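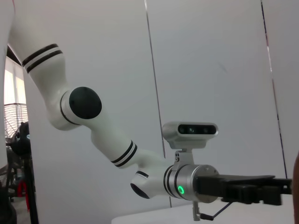 Fasora method

The Fasora method is a way of teaching a two-armed robot to handle soft things such as bags, pouches and cloth cases. It was worked out at the Avcombe robotics laboratory and is best known for its results on zips, which had long been a sore point for robots of this kind! The name covers both the training recipe and the set of recorded tasks that goes with it.

Background

Rigid objects are fairly kind to robots. A mug keeps its shape when it is picked up, and its handle stays where it was. A canvas bag does neither of these things: it sags, twists and folds, and a zip that ran straight a moment ago may now lie along a curve. Earlier work at Avcombe, known as Gurkel, tried to build a full computer model of the cloth before each move. Gurkel gave lovely results on flat towels, but it was slow, and it struggled whenever a fold hid part of the object.

Fasora drops the cloth model altogether. The robot learns straight from camera pictures and from the positions of its own joints, using examples in which a person guides both arms through the task.

How it works

The central idea is that the two arms have different jobs, and that these jobs can swap at any time. One arm is the holder, which grips the fabric and keeps it taut. The other is the worker, which pulls, pushes or turns some small part. During training each moment of a recording is marked with the role of each arm, and the system learns to predict these roles along with the movements themselves.

This sounds like a small change, but it has a large effect. When the worker meets resistance, the holder can shift its pull to straighten the zip – much as a person does with a stubborn coat – and the two movements are planned together.

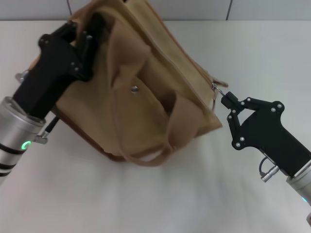

The two arms on a canvas bag: one gripper clamps the fabric at the upper edge while the other holds the zip pull.

Views from the wrists are used as well as a view from above. The wrist views matter most in the last stretch before a grasp, when a zip pull can be hidden from the upper camera by the gripper itself.

Training and results

The first full version was trained on 252 recordings. A shorter set of 18 tasks was kept back for testing, among them bags that had played no part in training. The method did best on stiff canvas, where the holder's grip spreads nicely along the cloth, and worst on thin, slippery linings. Wide zips with a large pull proved much easier than narrow ones.

One of the happiest findings concerned recovery. Recordings in which the person lost the zip pull and found it again turned out to be very useful, and later versions include such slips on purpose. Trials with the roles left unmarked showed far more cases of both arms tugging at once.

Limits

The method needs a fresh set of recordings for each new type of fastening, so a robot trained on zips cannot be expected to manage buckles. It has no sense of touch beyond what the joints report, and a pull that has snagged on a thread can look just like one that is moving freely.

Related work

The Villaseñor variant keeps the same two roles but lets the robot choose among three levels of grip strength. It is gentler on fine cloth, though slower to train.

See also

Gurkel
Cloth handling by robots
Learning from demonstration
Two-armed manipulation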